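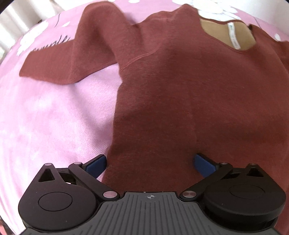

Looking after a guitar through the winter

Central heating is hard on an acoustic guitar, and a few small habits make such a lovely difference! I keep mine in its case whenever I'm not playing (I know, I know, it looks so nice on the wall), well away from the radiator, with a little humidity gauge tucked in by the headstock. Anywhere close to 50 per cent suits it beautifully.

Wipe the strings after every session, underneath as well as on top. An old cotton T-shirt is perfect, washed without softener. Mine sound bright for weeks longer now.

Change strings one at a time if you're nervous, and give each new one a gentle stretch before tuning up. Toàn Triệu at the Danham shop taught me to rub a soft pencil in the nut slots while the string is off, and the pinging when I tune has completely gone!

Sticky tuning peg? Try the small screw on the end of the button first. An eighth of a turn looser is often plenty.

Next up in January: cleaning a grubby fretboard, with lots of masking tape.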